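Small parts storage has changed little at the Brultton plant since it opened, but the way stock is washed has. Ekwood, the site's operator, now cleans fittings in open trays at 64 degrees for 13 minutes. Perforated walls let the rinse drain from the sides - solid floors hold back the smallest washers. Trays from Tunard are rated for 1000 cycles, and worn ones are pulled every January.

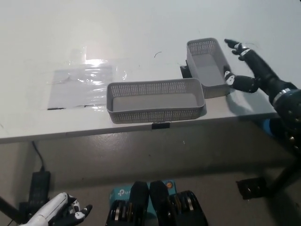 Gray perforated baskets on a white tabletop.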